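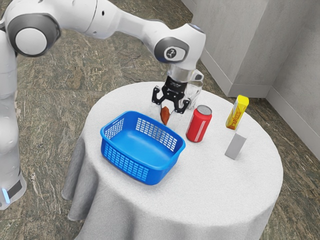

The round table, white cloth on.

The ferry to Trulladport was late so everything was late. Bags in the hall. Wet coats. My sister already talking before she had her hat off, something about the house, the price of the house, who told who what.

They wanted it sold. I wanted it not sold. That was the whole fight and we'd had it by phone since February, same words, diffrent day.

"McIntyre offered," she said.

McIntyre was the firm with the green signs, all down Harbor Road. Half the street had gone to them. They knocked out the porches first. I don't know why the porches.

"Offered what?"

She told me. I sat down on the stairs.

It was 3,000 less than in the fall, and she said it like good news. The roof, she said. The damp. Prurine was closing and who'd buy out here once Prurine closed? She had a point. The cannery whistle had gone off at six every morning of our lives and it would stop, and then what — a town with no clock.

I went to the kitchen to not answer.
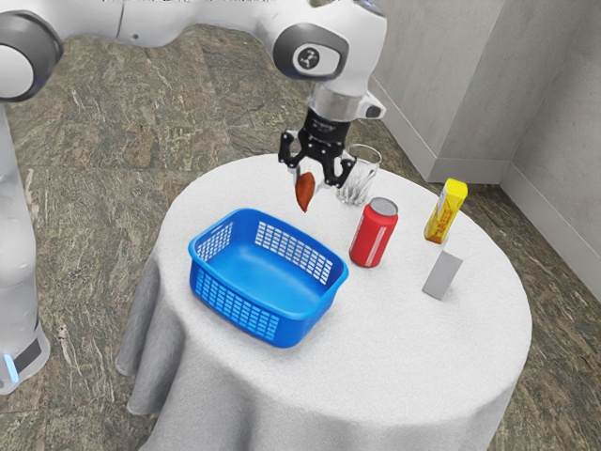
Sweet potato, blue basket.

Mom's drawer still stuck. You had to lift and pull. Inside, the string, the stubs of candles, the Susico calender from a year I was in school, all the tides penciled in by hand. She never trusted the printed ones. Said they were made for some other harbor.

My brother came in behind me. Stood there. He's the quiet one, you have to wait.

"I can put in 1,000," he said. "If you want to keep it. It's not much."

It wasn't much. It was all he had, I knew that, and he knew I knew.

"She'll be mad," I said.

"She's been mad since the boat."

Rain on the window then, hard, sideways. The bucket in the upstairs hall started up. Plink. Plink. We both listened to it. We both knew which bucket. 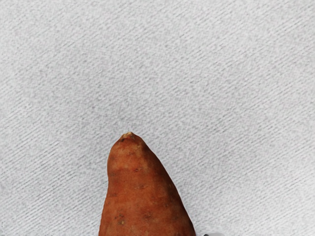
One sweet potato, orange-brown.

Supper was late too. Nobody said much. My sister cut her bread very small. Then she put the knife down and said did we remember the storm when Dad tied the porch to the maple. With the clothesline. And it held! The shed went, the fence went, the porch stayed.

I said I remembered.

She was crying by then but still chewing, so we let it be.

Later, dishes. The phone rang, the old one on the wall, and it was the man with the green signs wanting to know were we decided. I held it out. Nobody took it. I held it out some more.

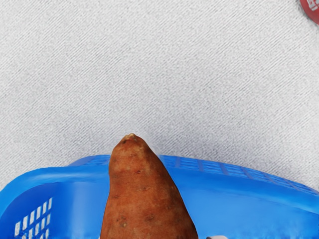
Tell him the porch isn't for sale, my sister called from the sink, and neither is what's stuck to it.

So I told him.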